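Home Projects Team Log Contact

Project Poltenard: house rules for a bathroom robot

Our group had 4 weeks to write safety rules for a two-armed robot working in a real home, and I got the bathroom (lucky me!). I started from the Drunard checklist our lab already uses, but it's all about workbenches, so I ended up rewriting most of it. 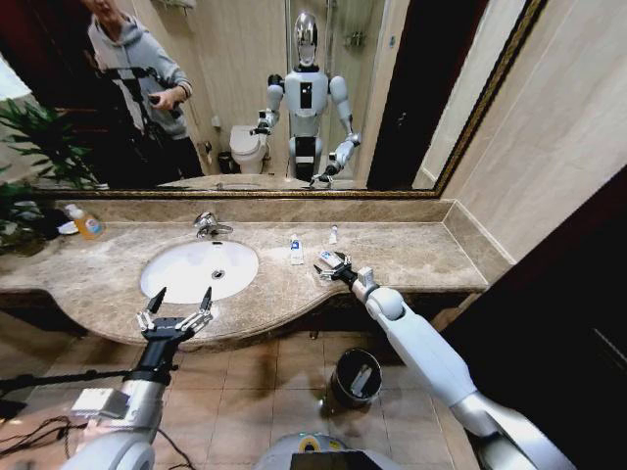
Fig. 1. Both grippers at the sink counter, operator visible in the mirror.

My big three so far: the operator stays in the room, cables get taped down before power-on, and arms slow down near marble or glass. I'm still arguing with myself about mirrors, so that rule stays a draft until August.

8 comments 326 shares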